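Re: [trarnby-home] Power strips under the benches, what stays plugged in
From: Thulani Nkosi
To: trarnby-home list

Angus, thanks for getting this going. I went through the drawers in the back room in May and I have a few answers, plus one question for whoever did the labels.

On Wed, Angus Kerr wrote:
> We have power strips all over the place and half of them are full of
> adapters that don't belong to any machine I can find. Last time I
> needed a free outlet by the sink I pulled out three things before I
> got one I was sure about. Can we agree on what lives on a strip and
> what goes back in the drawer? Also the cords. I caught my foot on one
> again by the door.
> Angus

On the outlets first. The strips by the window and by the door are for things that get used every day and nothing else. Phone chargers go back in the drawer when you leave. If you bring an adapter from home, put your name on it with tape. Anathi has a roll of the white cloth tape on the shelf above the sink and is happy for people to use it.

I would also like us to stop stacking adapters. The two Puner blocks are wide enough to cover the next outlet over, so people have been plugging a cube into the block to get the space back. Please use the short extension leads. We have 3 of them in the top drawer and they are hardly touched.
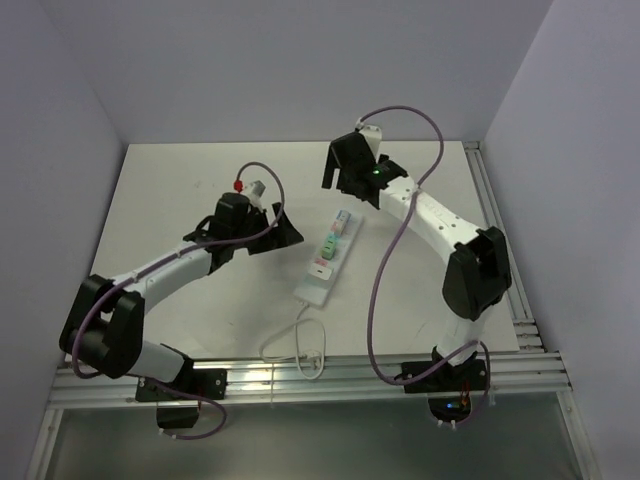 The drawer itself needs some rules too. Right now everything goes in one heap, and the small white adapters are the worst because they all look alike once they are out of the box. I want to sort by what comes out the other end: USB in one tray, travel plugs in the second, anything with a fixed cord in the third. Color helps more than I expected. A green block adapter like the one in the middle of the strip can be picked out from across the room, while the white one with the single port next to it could be any of a dozen. So a dot of colored tape on each white one, please, before it goes in a tray. The small print is no use for this, you need a flashlight and good eyes.

For cords, Phong suggested winding them in a flat loop and closing it with a hook and loop tie. I ordered a pack of 200 from Wilance, which is far more than we need, so take some home. The loose part of a strip's cord should be looped and tied behind the bench. If it is hanging over the front edge of a table, somebody will catch it with a sleeve or a knee sooner or later. Angus, the one by the door is now taped down along the wall.

Strips that are cracked, or that have a switch that feels soft, go in the Pacheco box by the back door. Don't put them back in the drawer with a note on them, the notes fall off. I take that box to the recycling point when it is full.

My question: who wrote "16" on the lids of the two gray trays? If it is a count, it is wrong now. If it is a shelf number, I can't find the shelf.

Trí, you asked for the long strip for your corner. It is yours if you can bring back the one you have now.

Thulani

3 replies
Share this message

Recent in trarnby-home
Re: Key for the side gate
Shelf brackets, does anyone want 65 of them
Re: Re: Kettle descaling
Anathi Moodley: tape, tape and more tape
Sink drain is slow again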